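# Gripper reports "part held" but the gear is still on the table

Last changed: October 21, 2025

In our workshop we have a Lai arm with a two-finger gripper, which puts small metal spur gears on a round white plate. In spring the arm started to do something strange. It closed the fingers, went up, moved to the plate, opened, and there was no gear. The control program (we use Skutance) said "part held" the whole time. Later it became more dangerous, and I will explain this part first.

The guide is for the case when the robot believes it has a part and it has none. If your robot says "no part" and stops, you have a different fault and you don't need this page.

## Read before you touch anything

With a false "part held" the arm does not wait. It continues to the next position with normal speed, and from outside it looks like a robot that has finished. In March I reached in to take the gear that was left on the mat, and the arm came back for the next one. My hand got a bruise from the wrist motor. It was my own mistake. The arm was in automatic mode and I should have stopped it.

So the rules on our wall are now the following:

- Press the emergency stop before a hand goes over the mat. The pause button in Skutance is not enough. It only finishes the current movement and then holds, and you don't know how long the current movement is.
- Keep your face outside the reach of the arm also when it is stopped. When you release the brakes, the wrist can sink down.
- Turn the gripper pressing force down to the lowest step before all tests on this page.
- Never hold a gear between the fingers by hand to "help" the robot. Put it on the mat, take the hand away, and then start.

## What you need

- a hex key set for the finger screws
- isopropyl alcohol and a cloth without fluff
- new foam strips for the fingers, if you have them
- a feeler gauge or a 5 mm drill bit (use the smooth end)
- reusable cable ties
- one gear which you know is good, without oil on it

## Step 1: Repeat the fault slowly

Put the good gear on the mat with the teeth face up, and let the arm drive over it with speed at the lowest value. Stop above the gear with the fingers open. Now look through the wrist camera in the Skutance window. You want the gear between the two finger tips, on the middle line of the gap.

With us the gear was much too far up and to the right, while the program was sure that it stood directly over it. The fingers were wide open and between them was only the dark table surface. 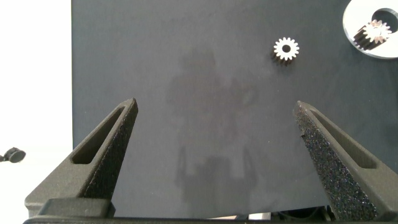 Gregor Mowat asked, after he read the first version of this page, why the program does not simply notice from the motor current that the fingers closed on air. He has the same gripper and he expected the current to be the safe signal. He wrote that on his machine the current goes up at the end of each closing movement, with or without a part, and that he searched for two days in the software before he looked at the foam.

He is right, and this is the center of the whole problem. When the fingers close on air, the two foam strips press against each other. The foam is soft and gives a slow rise of the current, and a slow rise is also what a small gear gives. Skutance compares the current with one limit value. In our configuration file the limit was 320, and two foam strips alone could reach it easily.

Therefore there are two faults and you have to repair both:

1. The arm is not over the part. (Steps 4 and 5)
2. The program can't see the difference between a part and foam. (Steps 2, 3 and 6)

If you only repair the position, the false signal stays sleeping in the system and comes back on another day. We did exactly this in the first week.

## Step 2: Check the foam on the fingers

Stop the arm with the emergency stop. Look at the inner side of both fingers.

The strip should go from the tip down toward the base without a bubble. Press it with a fingernail near the tip. If it moves sideways, the glue is gone there, and the strip will roll when it touches the teeth of a gear. Press also in the middle, where most grips happen. The foam has to come back immediately. Old foam stays flat.

Clean both strips with alcohol and let them dry completely. Gears often have a thin film of oil from the factory, and it goes into the foam. If after cleaning the cloth is still gray from the third wipe, don't continue with cleaning. Replace the strips, and always both together. One new and one old strip have different thickness and the gear will stand crooked.

We buy ours from Flutico in a roll and cut them with a knife. Be careful that the cut end is not longer than the finger tip. A foam piece that hangs over the tip touches the table first and pushes a light gear away.

## Step 3: Set the zero of the fingers again

After new foam the closed position is different, so the old zero is wrong.

1. Release the emergency stop and switch to manual mode.
2. Remove everything from between the fingers.
3. Close with the lowest force until the strips touch. They should touch and not be squeezed.
4. Save the position as "closed".
5. Open until the drill bit goes between the tips with a very light contact on both sides.
6. Read the value of the opening. It should be 5 mm. If it is not, the scale is also wrong, and you must do the full finger calibration from the manual of your gripper.

Don't skip the last point. I skipped it one time and lost an afternoon.

## Step 4: Look at the screws

Each finger is fixed on a block at the base. Take the finger tip softly with two of your own fingers (emergency stop pressed!) and try to move it left and right. A little bending of the plastic is normal. A clicking feeling is not normal, it means a loose screw.

Tighten only until it is firm. The fingers are plastic, and with too much force the hole becomes oval. After this no screw will help.

## Step 5: Look at the cables on the wrist

I come to the real cause of our wrong position. It was a cable, and I did not want to believe it.

The cables make loops at the wrist. They need these loops, otherwise the joint can't turn. But a large loop which swings to the side has also some spring force. If the loop is tied too close to the joint, the cable pulls at the wrist each time when the gripper looks down, and it can also pull at the camera bracket. On our arm the bracket had turned by a very small angle. At the height where the camera searches for the gear, a very small angle is already 14 mm on the table.

Do it like this:

1. Drive the arm in manual mode to the position over the plate, gripper pointing down. Press the emergency stop.
2. Push the loop with a pen. It should move freely. If it feels like a spring, it is too tight.
3. Check that no loop hangs lower than the finger tips, or it will sweep the gears from the plate.
4. Check that the loop is not in front of the camera in this position. Test this also with the wrist turned to both ends.
5. Open the ties next to the joint, give the cable more length, and close them again. The cable should still turn a little inside the tie.
6. Tighten the camera bracket and do the camera calibration again.

Our check position is with the fingers over the white plate, some gears already on it and a single one still waiting on the mat to the side. In this position the loops stand out to the right of the wrist, and one can judge the distance well from the front of the table.

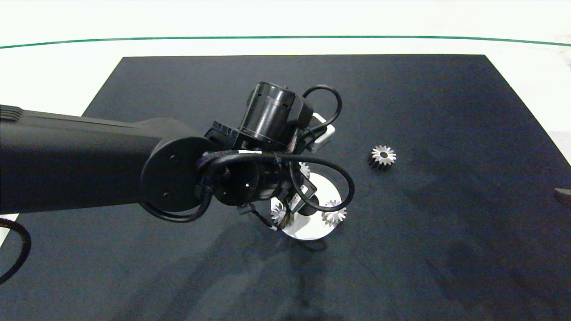
## Step 6: Change the limit value and add a second check

Now the mechanical side is good, and you can measure.

Close the fingers on air with the normal force and write down the highest current. Do it several times, the foam is not the same each time. Then do the same with the good gear. If the two groups of values overlap, go back to Step 2, no setting in the software will save you. If there is a clear gap, put the limit in the middle of it.

After this, add the position check. In Skutance it is in the grip settings under "minimum width". The idea is simple: if the fingers are nearly at zero, there can't be a gear between them, and the current does not matter. Set the minimum width a bit smaller than the smallest gear measured over its teeth. For long gears that are gripped across the shaft you have to use the diameter of the shaft and not the length. I had first the length there and the robot refused each good grip.

Set the reaction to "stop and ask". The factory setting is "try again", and with a wrong position this means that the arm goes down on the same empty place again and again. Such an arm is tempting to help with the hand.

## Step 7: Test with and without gears

Run 12 cycles with the gears in the normal places, low speed. Then run the test that most people leave out: take one gear away while the arm is stopped, start, and let the robot try to grip nothing. It must stop and report it. Only when it passes this test would I go back to normal speed.

## If it still doesn't work

- **Stops with "no part" although a gear is there:** the minimum width is too big, or the gear tips to the side when it is gripped. Grip lower.
- **Good in the morning, bad in the afternoon:** look at the sunlight on the table. A shadow of the arm with hard borders can disturb the part search. We put a curtain.
- **Gear is gripped but falls on the way:** nearly always oil. Clean the gear and the foam.
- **Position is wrong only at the plate and good at the mat:** check the cables again, with the wrist turned exactly as it is at the plate.
- **The value of the opening changes overnight:** I have seen this only at the Zirkia machine in the other room, and there the reason was a worn gear inside the gripper. I don't have a repair for it yet. We sent the gripper back and are waiting for the answer.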